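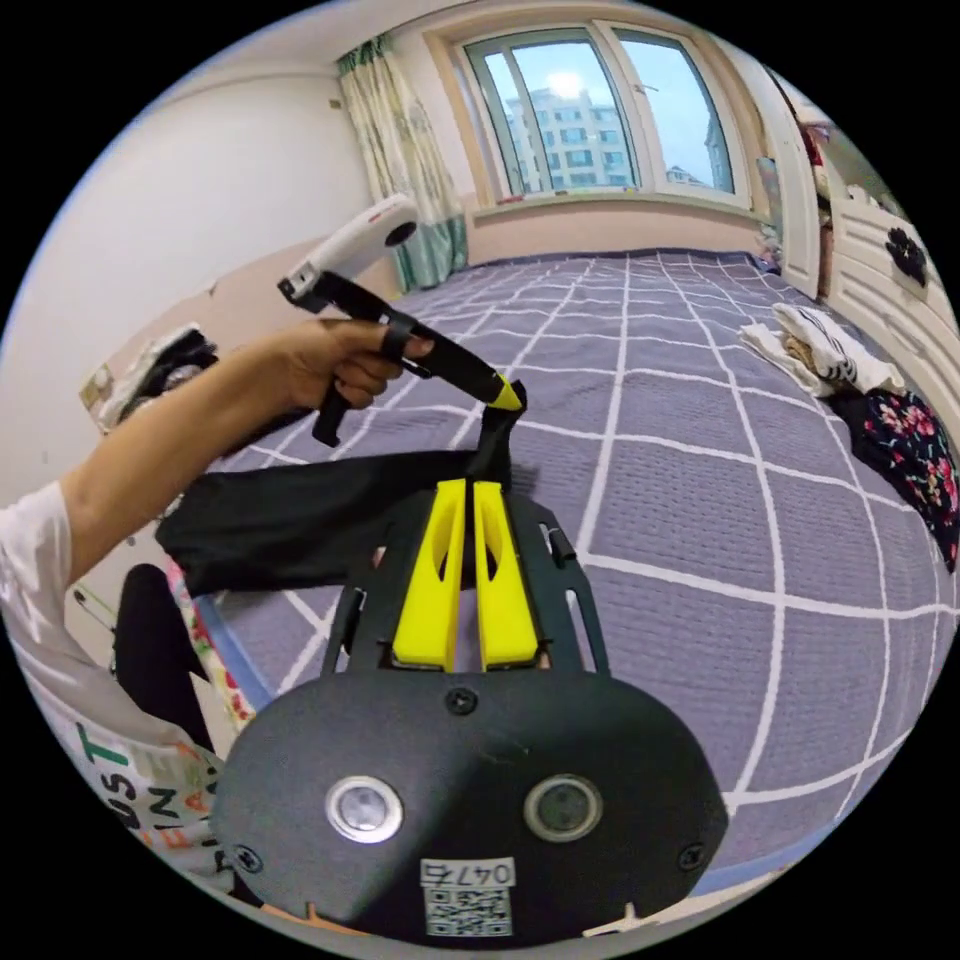 Photo: Sándor Orbán / Estness

Buying hand-held grippers: questions we keep getting

Before you send us a purchase request, please read this page. Most of it was written after somebody didn't have one to read.

What am I buying, exactly?
A tool you hold by a grip, with two fingers at the working end and a camera to record what they do. A person folds the laundry, the recording goes to the training people, and a robot arm gets to study it later. You are paying for the tool, the hours of the person holding it, and a surprising number of things in small bags.

Can I start with one tool and add the second later?
You can. Then try folding a shirt with one hand and get back to us. For clothing and bedding we budget by the pair, and the Flurnasstead kit is only sold that way. Single tools are fine for putting cups on shelves.

What does a pair cost?
Ask Wolfram Hollmann for the current quote, and ask him in the morning. The figure on the front page covers the tools. Mounting plates, chargers and the carrying case are on page two, where they have always been.

Fingers are $20 a set. Order more than you think you need. They are the part that meets the zipper.

Do we need to rent a studio?
No, and please stop asking for one. Folding gets recorded in bedrooms, on beds, with a wardrobe next to the bed and a window behind it. Budget for home sessions: travel, a fee for the household, and an extra hour for finding somewhere to park.

Should I put lighting in the budget?
Try the room first. A big window is free, and it's also the brightest thing in the shot, so plan which way the operator will be facing before you buy lamps to compete with it. If you still want lamps after that, one stand will do. We own a closet full of the others.

How many hours should I plan for?
The first Miltow project asked for 264 hours of folding. The plan assumed that people fold at the same speed at four in the afternoon as they do at ten. Schedule short shifts and pay for the breaks. They will be taken either way.

Do I need to buy clothes?
A few. Mixed piles are better than new ones, so ask the household first and fill the gaps from a thrift store. Get some stripes, some florals and something plain and black. Black fabric is harder to read on camera, and a plan that leaves it out will be sent back to you. Keep the receipts. "Assorted shirts" is not a budget line, whatever Sándor told you.

Why does every unit need its own number?
So that when a recording looks odd we can find the tool that made it. Each body gets a label with a number and a QR code. The label goes on before the first session, and the number goes on the order form. Please don't reuse numbers from retired units. We spent most of June on that.

Rent or buy?
Bognár rents a pair for $199 a week. Under a month, rent. Over a month, do the arithmetic with the case and spare fingers included, and then buy.

What if I go over budget?
Up to $734 can be approved by your project lead. Anything above that goes to Wolfram, with a written explanation. He does read them.

Last updated Sunday, November 3, 2024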